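Feltport Kitchen Vocabulary – Data Card

Summary

The Feltport Kitchen Vocabulary is a collection of household words for food, drink, crockery and kitchen furniture as used in English-speaking homes across Australia. It was compiled for dictionary editors, teachers of English as an additional language and researchers in regional usage. The release contains 290 headwords, each with a definition, a part of speech, a regional note and at least one example sentence.

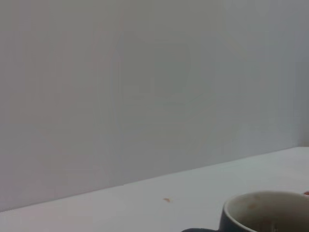
Prepared by the Gourlay Language Centre, Feltport
Release 2, November

Background

Regional word lists have tended to favour the outdoors: stock, weather, timber and the road. Domestic vocabulary is less well recorded, although it varies a good deal between states and between generations. The Centre began this collection after editors of the Nernard school dictionary found that their kitchen entries relied almost entirely on overseas sources. Terms such as "dresser", "servery" and "kitchenette" carried definitions that did not match local practice.

Collection

Entries were drawn from two sources. The first is a set of 200 written questionnaires returned by households in Feltport and the neighbouring district of Jonley. The second is a body of community cookery books held by the Centre, from which 100 example sentences were taken. Questionnaire answers were transcribed as written, including non-standard spelling. Spelling was regularised only in the headword field, where Australian forms are preferred (for example, "colour" and "mould").

Respondents were asked what they call an object, whether they have heard any other name for it, and whether they regard that other name as old-fashioned. They were not shown dictionary definitions beforehand.

Structure

The data are supplied as a single tab-separated file in UTF-8. The fields are:

headword – the preferred form, in lower case
pos – part of speech
definition – a short definition in plain English
variants – other forms, separated by semicolons
region – Feltport, Jonley, both or unknown
register – neutral, informal or dated
example – one or more sentences
source – questionnaire or cookery book

An empty field indicates that no information was recorded. It should not be read as evidence that no variant exists.

Notes on drinking vessels
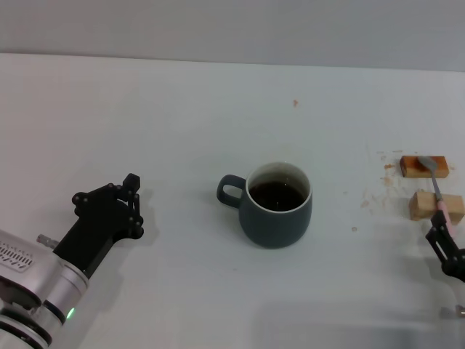 The boundary between "cup" and "mug" received more comment from respondents than any other in the collection. Many treat "cup" as the general word and use it for the drink as well as the vessel, so that a person may be offered a cup of tea and handed a mug. The definition of "mug" adopted in this release rests on shape and use: a vessel with a handle, for hot drinks, ordinarily used without a saucer. Glaze and colour play no part in it, and a rounded, dark grey mug with a white interior is entered under the same headword as a straight-sided enamel one. "Beaker" is retained as a separate entry and marked as dated. Compounds such as "teacup" and "mug tree" have their own entries.

Known limitations

Jonley households are under-represented in the questionnaire material. Cookery books supply most of the evidence for baking terms and very little for furniture. Words borrowed from community languages were recorded when respondents offered them but were not systematically sought, and users should be cautious in drawing conclusions from their absence.

The register labels reflect the judgement of respondents and have not been tested against a larger corpus.

Licence and corrections

The file may be copied and adapted for non-commercial purposes, provided the Gourlay Language Centre is acknowledged. Corrections should be submitted in writing and should quote the headword and release number. Accepted changes are listed in the file CHANGES, supplied with each release.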